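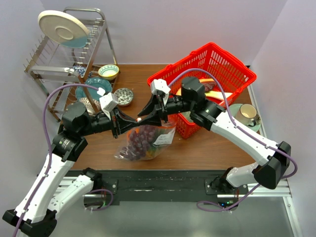

**Skostgate**

Does anyone know if the history talk at the Anville library is open to people without a library card? My sister-in-law tells me it's the one on how the Erie Canal changed upstate New York — I missed it last September and have been kicking myself ever since. I'd be driving 18 miles, so I'd love to be sure before I set out!

**Kundmont**

Yes, come along! I've been to several of these and have never once been asked for a card. The talk is in Room 108, up the stairs and past the local newspapers, and it starts at 11 in the morning. The canal one runs long (the speaker loves the part about the locks, and so do I), so bring a sweater — that room gets chilly. If you want to read up first, the reference desk has a lovely old atlas with the whole route from Albany to Buffalo.

**Ngubane**

open to all. parking behind the building is free

**Kundmont**

Oh, and I should have said — if you do want to borrow anything afterward, you'll need a card for that part. They can make you one at the front desk while you wait, as long as you bring something with your address on it.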